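2026-01-21

Okay so my face is finally calming down and I feel like I can write about it without getting mad. I've been off the foaming cleanser since November and this morning, for the first time in forever, I washed up and my cheeks didn't feel two sizes too small. I kept poking them. They just felt like cheeks!

Dilek gets the credit (she'll want it in writing). She's the one who told me to quit washing twice a day with the strong stuff and try a plain cream cleanser at night, and only water in the morning. I was sure I'd break out. I got two little bumps on my chin the first week, then nothing much. The one I'm using is the Emwood one in the tube, no scent, kind of like cold yogurt. It doesn't foam at all and it took me a while to believe I was clean after. 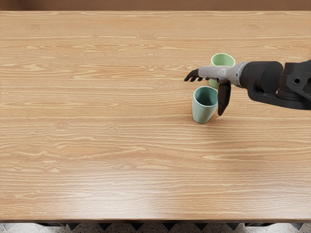
Wood grain, and a lot of it.

Anyway, the razor thing. Hülya talked me into trying Hilik's little face razor for peach fuzz and I was so nervous I put it off for 13 days. It sat in the drawer next to the toothpaste. Then last night I did my upper lip and the sides by my ears, with a bit of oil on first, short strokes, and it took maybe as long as one song. Smooth as anything! But I put my vitamin C on right after like a fool and oh my gosh, the sting. I stood there fanning myself with a magazine. Note to self, in big letters: NOTHING fancy on a freshly shaved face. Cream and bed.

It's a bit pink tonight still but not sore.
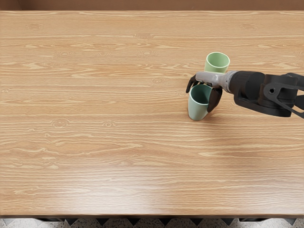 The tabletop, knots and all.

Selim called while I had the oatmeal mask on, so I had to talk through my teeth like a ventriloquist. He's growing the beard back and says his neck itches like crazy. I told him to try washing it with something gentle and combing a drop of oil in, and he said "so, your advice for everything is oil," and well, yes, kind of. I'm going to give him my second bottle of the Pamitz, I bought two on sale and I'm never getting through it.

Things I still want to sort out: my hands are a mess from the cold, cracked at the knuckles again, and I keep forgetting the gloves when I do dishes. Also my sunscreen leaves that white line along my hair and Raíssa says hers doesn't, so I need to get the name from her. She sent me a link to a review page with 1,473 reviews on it and I read way too many of them in bed. One lady gave it four stars and wrote only "fine." I trust her the most.
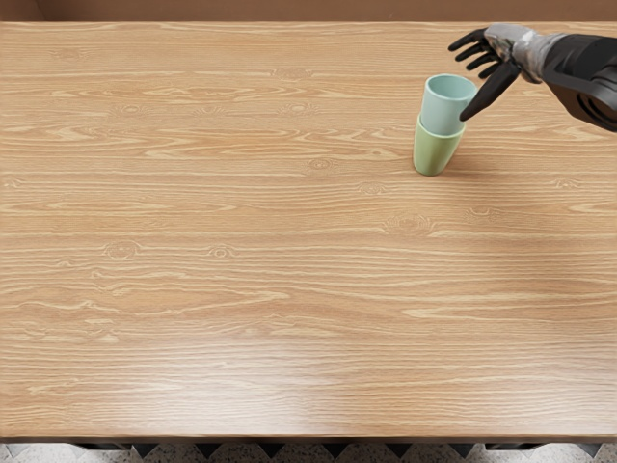

Table again, right down to the speckled floor.

I did the lip balm, the thick one, and put socks on over foot cream, which always feels gross for five minutes and then lovely. If the pink is gone by tomorrow I'll try the vitamin C again, just a tiny bit on one side first.

Must text Raíssa about that sunscreen.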